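Rarkidum Community Help
Household and Tenancy – Water and Drainage

Slow drainage from bathroom basin and responsibility for the cost of repair

Asked on 23/08/2020
Reference 1142

I am the tenant of a second-floor flat in the Brotitz building and should be grateful for advice on two related matters.

The basin in the bathroom has drained slowly since June. When the tap is run for a short time the water rises to a depth of several centimetres and then takes 10 minutes to clear. There is a smell from the plughole in the mornings, and a gurgling noise can be heard when the bath is emptied. I have used a shop-bought drain cleaner twice, following the instructions on the bottle, without lasting effect.

The managing agent, Saber Lettings, has replied that blockages are the responsibility of the tenant and that a call-out by its contractor would be charged to me at 55 pounds before any work is done. My tenancy agreement says that the tenant shall "keep the sinks, baths and drains free from obstruction", but it also says that the landlord shall maintain the pipes.

I would like to know, first, whether there is anything further that I can reasonably attempt myself and, secondly, whether the agent is correct about the charge.

2 answers

Answer by Lahcen Ait Brahim
Marked as helpful by the person who asked

The two matters should be taken separately, as the answer to the second depends on what is found in the course of the first.

The gurgling is the most useful detail in your account. A basin that is merely blocked by hair and soap will drain slowly, but it will not usually make a noise when a different fitting is emptied. Where the basin and the bath share a waste pipe, the noise suggests that air is being drawn back through the basin trap, and the restriction may therefore lie further along, beyond the point where the two pipes meet. I would nevertheless begin with the trap, as it is the easiest part to reach. 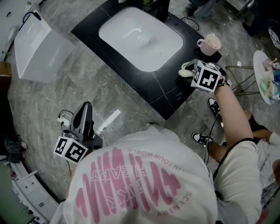 Before any work is begun, the cupboard under the basin should be emptied and a bucket placed beneath the trap. Put the plug in and do not run the tap again until the work is finished. The top should be cleared as well: a mug left standing on the counter beside the basin, like the pink one in the photograph, is easily knocked in by an elbow, and a chipped basin will cost a good deal more than a call-out. Unscrew the two large nuts on the trap by hand. If they will not move, use a cloth for grip before resorting to a wrench, as plastic nuts crack. Empty the trap into the bucket, clean it with an old bottle brush, and check that the rubber washers are still round and soft. Refit it hand-tight, remove the plug and run the tap gently while looking for drips.

Do not rinse the trap in the same basin. This is a common mistake and results in a wet floor.

If drain cleaner has been used recently, wear gloves and eye protection and leave at least a day before opening the trap. The liquid held there may still be strong enough to burn. On no account should a second product be added on top of the first.

If the trap is clean and the water is still slow, try a plunger with a damp cloth held firmly over the overflow hole. Ten or twelve steady strokes are sufficient. If there is no improvement after this, I would stop and report the matter in writing.

As to the charge, the wording you quote is commonly understood to mean that the tenant deals with obstructions caused by ordinary use, and the landlord with the pipe itself, including poor fall, failed joints and shared waste pipes. You should ask the agent to confirm in writing that the charge will be cancelled if the contractor finds the fault outside the trap. You should also ask for a copy of the contractor's report – not simply the invoice. Keep a note of the dates on which you reported the problem.

Answer by Vorka

We had the same in our block. It was the shared pipe on the floor below and the landlord paid in the end, though it took some weeks. I would ask the neighbours whether they have slow drains too. If they have, it is unlikely to be your trap.

I would also avoid the chemical cleaners altogether. A long plastic strip with barbs on it is sold cheaply in most hardware shops and brings up a surprising amount of hair.

Comment from the person who asked

I am obliged to both contributors. The trap has been cleaned and contained very little. The neighbour below reports the same noise. I have written to the agent on the terms suggested and await a reply.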